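Battery drain on the Rustad 2 after the update

The July firmware for my Rustad 2 changed how the phone handles standby. Before it, the battery lost 2 percent overnight. Now it loses 27, with the radio off.
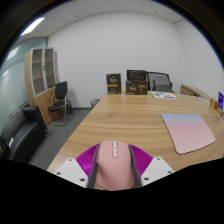
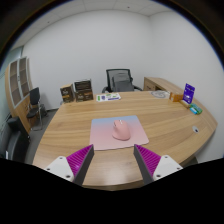
What fixed it

I turned off background sync in Ornden and cleared its cache - 153 MB in my case. A restart is needed. Overnight loss is back to 2 percent. Build 37 is said to correct the sync timer, but I have not installed it.

Recent posts
Plustine launcher, first week
Moving contacts off Zilau

Contact Njål Kristiansen | Back to top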